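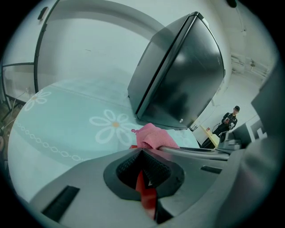
Figure 3. Pink cloth and round floral mat beneath a black appliance, Clurkulton.

4.2 Mats, cloths and the space under appliances

The second group of practices concerns what people put underneath and beside small appliances, and how they keep those surfaces clean. In the interviews this came up late, usually when we had moved on from cooking and washing up and asked what was left to do before the room counted as tidy. The answers were short at first. Most people said that they wiped round things. When asked what they moved in order to wipe, they had a good deal more to say.

Mats were used in 12 of the 20 households. Some were bought for the purpose and others had begun as table mats, bath mats or play mats and been moved when they became worn. The one in Figure 3 is round and light teal, with white flowers printed on it, and a black boxy appliance stands on top. Round mats under square objects leave part of the pattern showing, and several participants spoke of this visible part as the bit that had to be kept nice. The covered part was treated differently. In the words of one Clurkulton participant, "I do the flowers. I don't do under it, or only when it gets moved."

Moving was the main dividing line in our material. Light items such as kettles and toasters were lifted and wiped under as part of the ordinary round. Heavier ones were wiped up to and no further, and the line of dust or crumbs along the bottom edge was dealt with by pushing a folded cloth into the gap. Participants in the Dromside households called this "edging". The word was not used in Clurkulton, although the same action was described there. Chuensuk (in the January workshop notes) suggests that edging lets people put off the larger job without feeling that it has been skipped, and our interviews support this reading in part. Two participants disagreed strongly and said that edging was the job, and that shifting a heavy appliance belonged with decorating or moving house.

The choice of cloth followed from the surface. Soft, fuzzy cloths were preferred for glossy fronts, where smears show up under a ceiling light, and flat woven cloths for worktops and sinks. Colour was used to keep the two apart in most homes, but the colours themselves did not agree between households. Pink meant bathroom in one home, dusting in another and "whatever is clean" in a third. Where more than one adult did the cleaning, these rules had to be stated aloud, and it was in these homes that we heard about mistakes: a floor cloth used on a table, or a dusting cloth left damp in a heap and thrown away.

Where the cloth rested between uses also varied. Some participants folded it in quarters and hung it over a tap or rail. Others put it down close to the thing they intended to wipe next, crumpled or in a loose mound, and regarded this as part of the work still being in hand. Ongart and Noiphan, coding the interviews separately, first placed these cases under "untidiness". The code was dropped after the second round of reading and replaced with "left ready", a phrase taken from a Dromside interview.

Patterned mats raised a further point about care. Participants with plain mats said they shook them out or put them in the wash with the towels. Those with printed mats were more cautious and tended to sponge them by hand, having seen earlier ones fade or crack. Cost did not seem to explain this, as the printed mats were often the cheaper of the two. We return to the question of washing in Section 4.3.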